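# Forty Grabs Before Supper

I drove out to Rivbridge in January thinking I'd stay an hour, get a few quotes from some teenagers and be home in time to feed the dog. I left at closing time with dust on my sleeves and a strong opinion about screws. (The dog was fine. My sister has a key.)

The Cullinane robotics club meets upstairs, past a trophy case that has more debate medals in it than anything else. They're building up to the Gestavon, a student contest that sounds simple until you try it. You get a gripper, a table and a soft object, and you have to teach a machine to pick the object up without squashing it, dropping it or shoving it off into the next county. The teaching part is what got me. Before the machine does anything, a person does it by hand, over and over, holding the same gripper with a camera on it, and the computer studies all of that footage later.

So that's what an afternoon looks like! A student squeezes, lifts, sets down, backs off, and does it again. Mỹ Tăng is a senior and runs the recording side of things, and she handed me the gripper before I'd even found a place for my coat. It was heavier than I expected. "Don't aim at it," she told me. "Just reach for it like you're hungry."

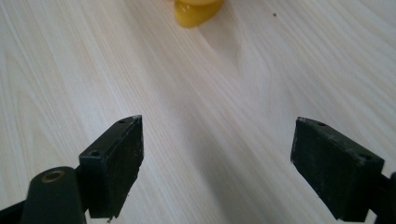

Vol. 12, No. 3 | Page 22

I was not good at this. My first several tries came in from too far away, with the fingers spread wide and all that pale tabletop between me and the yellow thing I was supposed to be grabbing. Your hand wants to speed up for the last stretch, and apparently that's poison for the training. Mỹ watched me do it wrong with a very kind face and then deleted every one of my attempts.

The target for this round was yellow, and the club just called it "the butter." I asked if there was a story behind the name and got blank looks all around the table. It's yellow! They'd been using it since the start of the school year, and before that there was a sponge, which everyone still talks about the way my uncles talk about a bad truck.

Their goal for the season was 1000 good grabs. When I visited they had 457, all of them listed in a spreadsheet called Pemuseo, a name that a former member picked and then graduated without explaining. Each row has a run number, the initials of whoever was holding the gripper, and a notes column that I could have read all night. "Sneezed." "Good but too good?" "Abrehet was talking."

Abrehet Moges is the one who was talking. She's a sophomore, she joined because the debate team met at the same time as her bus, and she has more ideas per minute than anyone I've interviewed this year. She thinks the club should practice bad approaches on purpose - come in crooked, come in low, stop halfway and fix it - so the machine learns how to get out of trouble. Mỹ thinks they need the clean ones first. They've been having this argument since the fall, and they had it again in front of me, cheerfully, while Abrehet kept right on recording.

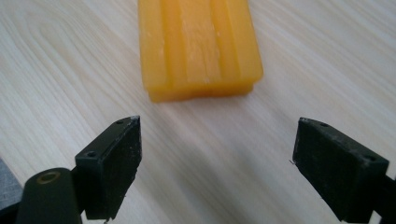
*Lining up on "the butter," ridges pointing away from the gripper.*

Which way the block points matters a lot, I learned. If you come at it along the grooves, the fingers can close on the two long sides and you've got a nice solid hold. Turn it crosswise and you're pinching it by the ends, and soft stuff pinched by the ends likes to bow in the middle. So they turn it a little between grabs, straight, then slanted, then slanted the other way, and somebody writes it down. Abrehet likes it slanted. She says a straight block makes people lazy.

Then there are the screws. The pads are held onto the fingers with small screws, and everyone in the club has a different feeling about how tight they ought to be. I sat through a good long talk on the subject, with hand gestures. My own view, formed over one afternoon, is snug and then a hair more, and I will be taking no letters.

Near the end they let me try again. Mỹ had me do a set of 40, which is what the new kids do on their first day, and I got slower and quieter as I went. By the last few I'd stopped watching my hand at all. She kept nine of mine. My initials are in the sheet, next to a note that says "guest, left-handed, fine."

Mỹ wrote me on 25 March 2020, while I was finishing this piece. The club can't get to the table right now, but the count had reached 987 before they had to stop, and Abrehet has been going through the old runs from home and sorting the crooked ones into a folder of their own. They still want those last 13. I've asked to be there for them, and I've offered to bring snacks, and Mỹ says that's fine as long as nothing I bring is yellow.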